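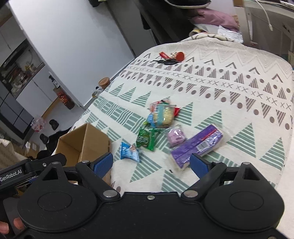
Hand-held gripper over the snack task, box at the left edge of the bed.

To: equipment-planning list
Subject: Re: [equip-plan] Second round of hand-held grippers, or wait for the arm?

Hello all,

Thank you for the long message on the budget. I answer between the lines, and at the end I put my own proposal. Excuse me if some of it was already discussed in the March call, I could only join for the second half.

> I have the quote from Dernureo in front of me. They offer the
> hand-held units in packs, and the price per unit goes down only
> when we order 22 or more. We have seven now. Do we really need
> three times more of them? I would prefer to keep the money for
> the fixed arm and buy it before the summer.

I understand the wish to have the arm early, but I am against it in this order. The arm can work only in the lab in Filladis, where we have one table and one kind of light. The hand-held units go to the apartments. What we are missing at the moment is work in real rooms: small packets on a soft bedspread, paper bags, a pillow, keys lying near the things that should be picked. A bed is a much more difficult surface than our table. The fabric gives way under the fingers, and thin wrappers lie nearly flat on it.

So my answer is yes, we need more units, but maybe not 22. Please see below.

> Also the consumables line looks too high to me. You wrote 100
> sets of finger pads. Is this a typing mistake?

It is not a mistake, but I should have explained it better. I counted pads for the units we own plus the new ones, for the whole budget year. In the Osei apartments the operators change the pads much more often than we planned. The texture gets smooth at the tip first, and then thin plastic packaging begins to slip. They also get sticky from food wrappers, and washing helps only for a short time. If the list prefers, we can order 44 sets now and the remainder in the autumn from the same line. I asked Dernureo and the price for one set stays the same, so we lose only the second shipping.

> Who pays for the objects? Last year the snacks, boxes and so on
> were going through petty cash and it was a headache for
> accounting.

Yes, I remember, and I was one of the people who brought the receipts in an envelope. I suggest a separate line called "task materials." It should cover packaged food, cardboard boxes, bags and some jars. The amounts are small, but the packets get wrinkled after many pick-ups and must be replaced, otherwise the operators are always working with the same soft bag. Please put also postage there, because the Naltari site has no shop near and we send them the materials by mail.

> Storage and transport: can we skip the hard cases? They are
> almost as expensive as the spare jaws.

I would not skip them fully. Two of our units came back from Naltari in a normal backpack with loose screws on the jaw arms, and one stayed out of use over a week until we found the correct size of screw. What we can do is to buy one hard case for two units. The people travel in pairs in any case.

My proposal, in short:

- Hand-held units: add seven now, at the normal price. With the ones we have, this gives two per apartment team.
- Finger pads: 44 sets now, the second order in autumn.
- Hard cases: one for each pair of units, new ones and old ones.
- Spare jaws and screws: as in your table, no change.
- Task materials: new line, with postage inside.
- Fixed arm: move to the next budget year, but ask for the quote already now. Delivery was very slow for the Filladis table, and I expect the same here.

One thing I do not know is whether the maintenance contract can be extended to the new units or if we must sign a separate one. The text of the contract says "the equipment listed in Annex 2," and I read it as only the old ones. Can somebody who was present at the signing check this? If it must be separate, the difference between seven new units and the full pack becomes bigger, and I would have to calculate again.

Also please do not close the training line yet. A new operator needs one afternoon with an experienced person before going alone to an apartment, and I did not see these hours anywhere in the table - maybe they are hidden under "site visits," then it is fine.

I can update the spreadsheet myself if I get the editing rights. At this moment I can only read it.

With kind regards,
Site coordination, Osei apartments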